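2 min read

I've had the Plaltberg fleece blanket on our bed since June, and with winter properly here I feel I can say a fair bit about it (my husband would say too much!). It's light, it's cosy, and it doesn't slide off in the night like our old one.

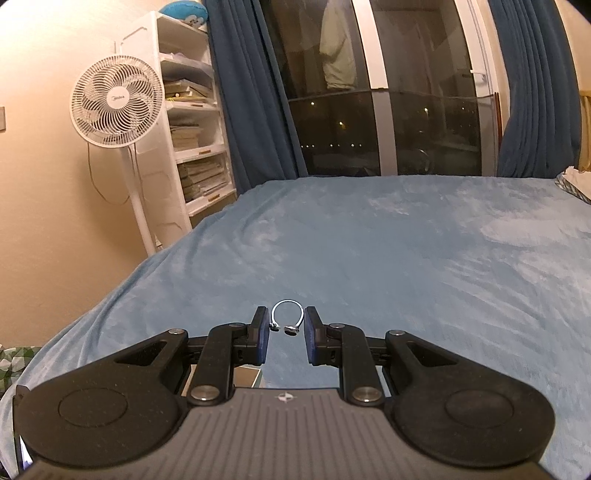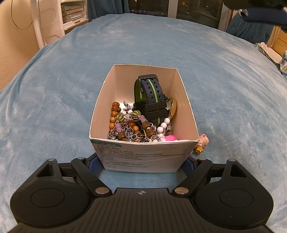
Light blue was the colour I wanted, and I'm still fond of it.

Shabnam Talpur wrote to me that hers pilled after 3 washes, so she does it cold now, inside out, and never near towels.

2 comments

Back to top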